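The Patient Software Behind Two Busy Hands

Rima Obeidat likes to start her mornings at Dodum with the lights low and a cup of tea going cold somewhere, and she will happily tell you that two hands are far more than twice the trouble of one. 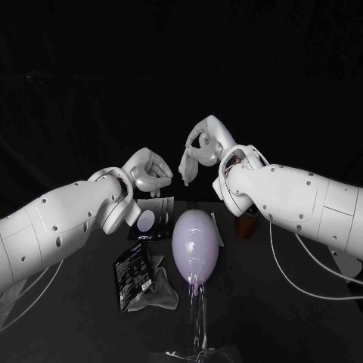 Her planner, which the team calls Ogola, began life as a tidy little program for a single arm. Then came the second one, and with it 3,493 lines of code that Branislav Koubek still talks about like an old family car (fondly, but with a wince).
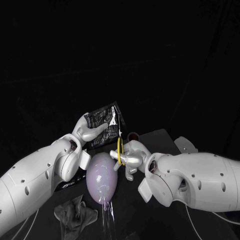 Thin, floppy things are what they argue over at lunch. A box keeps its shape while you think about it, but a tissue never does, so Ogola makes a fresh guess at the cloth's outline and lets both arms adjust as they go.

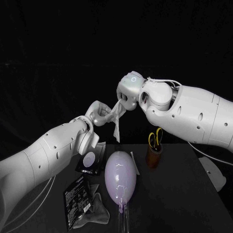

Branislav wrote the part that keeps the wrists from bumping, and it checks 288 possible paths before picking one. He'd love to get that number down by August!
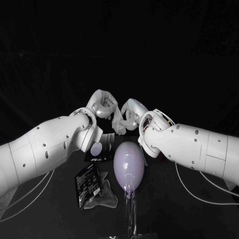

Rima is in less of a hurry. She has a notebook with 182 small complaints about timing in it, and she was on the fourth page when I left her to it.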